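4.2 How the work at the finishing benches changed

The Rirnolport site receives returned footwear and padded goods, checks them, cleans them where needed and sends them back out. Before the change, each bench was run by one worker who did every step by hand. After it, the plant split the work in two. Handling steps that could be described in advance were passed to the Brimix cell, and the remaining steps stayed at the benches. Workers at the benches also took on a new duty, which the site calls "showing": carrying out a handling step with a hand-held gripper so that the movement can be used to train the cell.

We received 387 written shift notes from the site and read all of them. The notes are short and uneven. Many record only that a shift went as planned. Those that say more tend to return to the same matters, namely the pace of the work, the strain on the hands, and who decides when an item is too difficult for the cell.

Pace was the first thing the workers wrote about. Under the old arrangement a worker could put a difficult item to one side and come back to it at the end of the shift. The cell has no such shelf. Items it cannot handle are sent back to the benches at once, and they arrive in clusters. Several notes from October describe long quiet spells followed by a full tray. Supervisors read the quiet spells as spare time and at first filled them with showing. Workers objected that this left them without a pause before the next tray, and the site later set showing apart as a task with its own slot on the rota.

Strain moved from one place to another. Complaints about the wrists and thumbs, common in the older notes, became less frequent. In their place came complaints about the forearm, mostly from people who had spent a long slot holding the gripper. The site's first rule was 300 showings per slot. This was cut to 200 after the bench workers asked for it, and the notes written under the lower figure mention the forearm less often. We did not measure strain directly and cannot say how much of the difference is due to the rule.

The gripper also changed how workers talked about their own skill. When handling an item with bare hands, they rarely had cause to describe what they did. With the tool, they had to settle how far to open the fingers and from which side to come in (Figure 2). Some found this dull. Others wrote that it made them notice habits they had picked up years before, such as turning an item before lifting it. New starters were given the Nordin handbook, which sets out a fixed approach for each class of item, but experienced workers often departed from it and were not corrected for doing so.

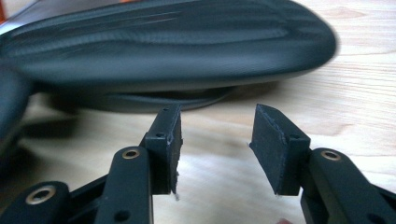
Figure 2. The two fingers of the hand-held gripper, open above a wooden tabletop, with a dark item lying beyond them.

Wear on the pads was a smaller matter that came up often. Bench workers were told to report worn pads to the Pladia service desk, which was open only during the day. Evening workers therefore had to choose between carrying on with a worn pad and giving up the slot. Most carried on. The question was raised at a site meeting and spare pads were then kept at the benches, with the workers fitting them themselves.

The last matter, who decides that an item is too difficult, was still open when our access ended. The cell's own threshold was set by the engineering office. Bench workers could ask for it to be changed but could not change it, and the notes do not show how such requests were answered.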